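The Thong Drawer

My mother kept a plastic tub by the laundry door in Stindham, and every shoe that crossed the threshold went into it. Thongs, slides, Dad's bowls shoes, a single gumboot that stayed there for most of my primary school years. You came in, you kicked off, you got yelled at if you missed. I didn't know other families did it differently until I went to a sleepover at Darcy Lowther's place and his mum walked across cream carpet in her work heels. I was scandalised! I rang home about it.

I've been thinking about that tub since January, when my partner and I moved into a weatherboard in Vullham with floors the previous owners had just had sanded. Beautiful floors, the colour of weak tea. Within a week I'd turned into my mother. I bought a tub. I put it by the door. I stood in the hallway with my arms crossed while my brother-in-law wrestled with his bootlaces and muttered about airport security.

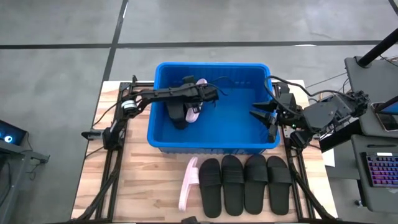

So I started asking around, the way you do when you suspect you've become a bore. Are you a shoes-off house? People have feelings about this, it's better than politics. My neighbour over the back fence told me she'd stopped going to her own cousin's for Christmas lunch over it (bad feet, she said, and tiles like ice, even in summer). A bloke at the hardware shop reckoned it was a sign of how uptight the country's become. Then he admitted his wife makes him use the side door.

Yeison Cuervo runs a flooring business out in Fairweather, and he's sanded something like half the hallways in this part of the valley. I figured he'd be on my side. He was, more or less, but for different reasons from mine.

"Grit," he told me, down on one knee in my hall with his cheek almost on the boards. "It's always grit. You can have the dog, you can have the kids. One bloke with gravel in his tread and I'm back here in two years."

He showed me the spot, too. A faint grey fan of scratches, right where the front door swings in, on boards that had been finished for less than a month. I knew exactly whose boots had done it and I've said nothing to my sister.

Getting that patch redone would cost me $658, by the way. The whole house had cost the last people a bit more than $2,000, and that was with a mate's discount. I decided I could live with a scratch. I bought a coir mat instead, and then a second mat for inside the first mat, and yes, I know how that sounds.

What I hadn't reckoned on was the etiquette. Mum never had any, she just pointed. But I'm 16 years out of home and I'd like people to enjoy coming over. Do you warn them beforehand, so they can wear decent socks? Do you offer slippers? A woman I used to work with in Sestmont keeps a whole row of them for visitors, washed between guests, in sizes, and I remember feeling looked after and slightly managed at the same time. My partner thinks guest slippers are creepy. We've argued about it in the car, twice.
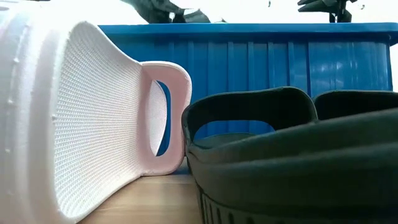
The older generation has been the real puzzle. My great-aunt is past 70 and has to sit down to get her lace-ups off, and the first time she visited there was nowhere to sit. She stood there holding the doorframe with one hand and my shoulder with the other, and I felt about six years old. "Your mother would've got me a chair," she said. She would've, too. There was always one next to the tub, a green vinyl thing with a split in it, and I'd forgotten it completely.

I went and found a chair the following Saturday. It's from the op shop on the main street and it wobbles, but it does the job, and my great-aunt has since been back and declared it too low. She now keeps her shoes on. I've wiped down the hall after her every time and I don't mind a bit.

Darcy came for tea last week, as it happens, first time in ages. He's got two kids now and a house full of carpet. He was out of his runners before I'd even got the flyscreen open, socks off as well, and padded straight down to the kitchen to see what was in the oven. I asked him when he'd changed sides. He said he'd copped it from my mum every weekend from Grade Four on, and he still can't walk into a house without looking for the tub.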